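How Does a Robot Pick Up a Banana?

Have you ever picked up a strawberry without squashing it? Of course you have! Your fingers knew just how hard to squeeze, and you probably didn't think about it at all. A robot arm has to be taught every bit of that, and one good way to learn what it can manage is to give it some toy fruit and a bowl.

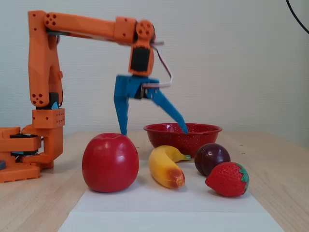

Photo: Archie Buchanan / Skotari

The arm in our pictures is orange and it was made on a 3D printer. Wherever the arm can bend there's a little motor called a servo, a bit like the muscles in your elbow. At the very end is the blue part, the gripper, and that's the robot's hand (though it only has two fingers, so no playing the piano!).

Now, to compare grippers fairly, you have to give every one of them the same job. Gönül Ekinci, who tests them at Skotari, gives each gripper 100 tries with the same fruit and the same bowl, and writes down every single drop in her notebook.

1. The apple
Big, round things are tricky because the fingers have to open wide enough to fit around them. Look closely at the fingertips and you'll find tiny teeth along the inside edges, which help with grip. 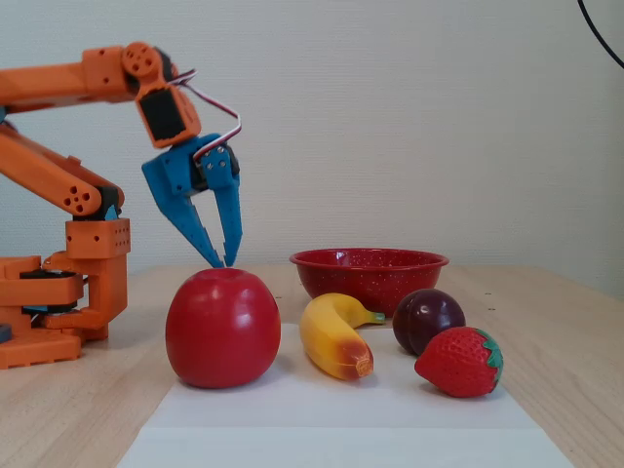
2. The banana
A banana is long, so it matters where you grab it. Hold it near one end and the other end wants to tip down, just like a ruler does. Gönül's favourite spot is the middle. A banana lying across the bowl counts as a point in her notebook, even with its end poking out over the rim! 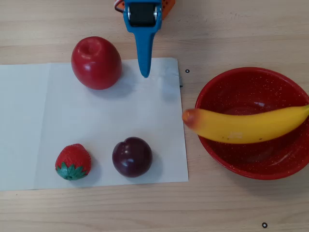

3. The view from above
A camera looking from the side is good for judging how high the gripper is. A camera looking down is better for seeing where each fruit lies on the paper. Put the 2 views together and you know much more, a bit like having a friend call out directions while you park your bike.

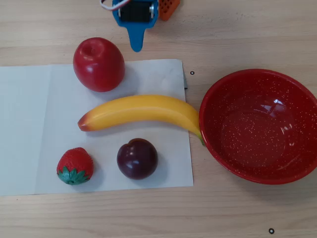

Apple, banana, strawberry and plum, seen from above.

Try it at home: pick up some fruit using only your thumb and one finger. Which colour of fruit was hardest to hold, and was it the shape or the size that made it so?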